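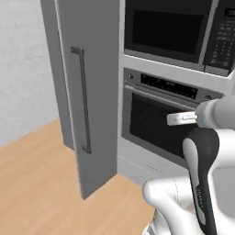
By Sólveig Stougaard, founder, Cukance
For immediate release

Cukance opens its second used-kitchen store, in Dollwood

SARPORT – I've been writing and rewriting this announcement for a week, so I'm just going to say it: we're opening a second store! Starting in June, Cukance will be selling used kitchens out of the old Han furniture building in Dollwood, four blocks up from the ferry landing. Same idea as Sarport, a lot more floor, and (finally) a loading door that fits a full-height pantry without anyone having to tip it sideways.

If you haven't run into us before, we buy whole kitchens from people who are remodeling, take them out ourselves, clean them up and sell them as sets. Cabinets, drawers, counters where we can save them, sinks, faucets, and appliances when they pass our checks. I started in Sarport eight years ago with a rented van and my brother-in-law's garage, and last winter we sold our 500th kitchen. It went to a couple fixing up a houseboat, who used less than half of it and put the rest in her mother's laundry room. I was thrilled with that.

The Dollwood store will have room for 29 complete kitchens set up on the floor. In Sarport we manage a handful, and the rest sit wrapped on racks while customers squint at a parts list. I've wanted to fix that forever. Buying a kitchen off a list is hard, even when the list is good, and ours has my handwriting on it.

We're also adding a hardware wall – pulls, knobs, hinges, drawer slides, all sorted by hole spacing. Bring one of your old handles along and we'll help you find a set that lines up with the holes you already have. You'd be amazed how much a tired kitchen perks up with new pulls, and it's an afternoon's work with a screwdriver.

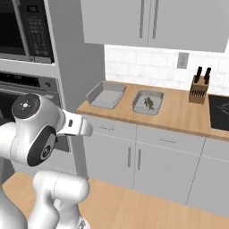

Do I have to buy the whole kitchen?

Most sets are sold complete for their first four weeks on the floor. After that we break them up, and you can buy a single cabinet, a pair of doors or just the sink. Tell us what you're looking for and we'll call you when something comes loose.

Pricing works the way it does in Sarport. The tag on the set is the price, delivery inside the county is extra, and we don't haggle on weekends (there are only so many of us, and the line gets long). Every set comes with a measured drawing, a bag of spare screws and shelf pins, and a note of anything we know is wrong with it. A chipped corner goes on the note. So does a drawer that sticks in damp weather.

We don't do installation, but we keep a list of local installers who are used to working with secondhand cabinets. It's a different job from putting in new ones, with more filler strips and more patience, and the people on our list like it. Ask at the counter for a copy.

A quick word about Han. The family sold sofas and dining sets in that building for as long as I've lived out here, and they've been wonderful to deal with. We're keeping the painted sign on the north side and the big brass scale in the entry, which I'm told was never used to weigh anything. My own dining table came from there, so signing the lease got me a little choked up. 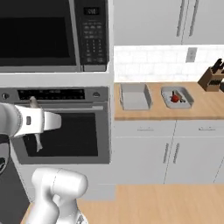
Selling us your kitchen

We're buying for Dollwood right now. Send us a few photos, the rough measurements of the room and the week you need everything gone, and one of us will get back to you with an offer. Please leave the cabinets on the wall! They come down in much better shape when our crew does it, and the removal is free if we buy the set. We can't take anything with water damage in the base units, and we need the appliance model numbers before we can quote on those.

Opening hours

Dollwood will open at 9 a.m. and close at 5 p.m., with the same hours in Sarport. Reporters, bloggers and curious neighbors who'd like a look before we open can write to me through the press page on the Cukance website. I'll be the one on the stepladder.

Press contact: Sólveig Stougaard, Cukance, Sarport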